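The tablet was small enough to cover with my palm. It came out of the trench at Zirton in June, on the last day the water pump worked, and the clerk who had written it had pressed too hard, so that half the signs ran into each other.

I read it that night by lamp. It was a list of grain sent north to the kings of Zirkik: 60 jars of barley, 14 of oil, and a donkey that had died on the road and was still being charged for. I liked the clerk for that.

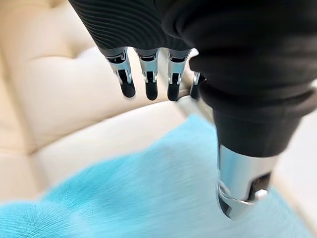 Nothing else we had found mentioned Zirkik as a real place. The old histories put it beyond the salt hills and leave it there. Faulkner College had paid for two seasons of digging on the strength of one line in a temple hymn, and the money was nearly gone.

On the back was a second note in the same heavy hand. The northern road was closed, it said. The gate had been shut from the inside and the men with the jars had waited four days — then come home. The clerk asked what he should do with the barley.

I copied the question out twice to be sure of the verb. Then I wrapped the tablet, put it in its box and went to wake the others.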